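When I moved to Uvcombe in September I decided to walk to work instead of taking the bus. The walk is 2 miles along the old canal, and I leave the house at ten to seven. In my first week I was tired every evening and my shoes were wrong. I had bought them in a hurry, one size too small.

Now I know the path well. There is a lock with a green gate, then a long straight part with many ducks, then the bridge to Grilldale. I eat a little something on the bridge – I am never hungry before I go out.
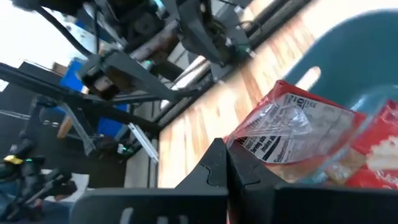
Carol Whiteley wrote to me that I should try the other bank, where the ground is firmer after rain and the hedge keeps the wind away. I tried it and she is right, but one must climb 13 steps at the end, and they are steep.

The bus costs me nothing now, so I put the money in a jar for winter boots. My mother thinks I should also buy a proper lamp, and on this point we still disagree. I like the dark part of the morning. You hear the water before you see it.
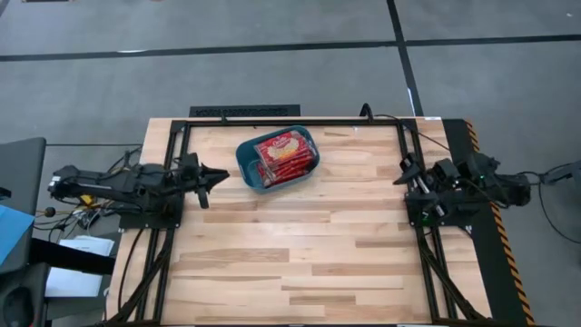

Do I still walk when it rains? Most mornings I do, with a long coat and dry socks in my bag. When there is ice I take the bus at seven and look at the canal from the window.

Shufen Lü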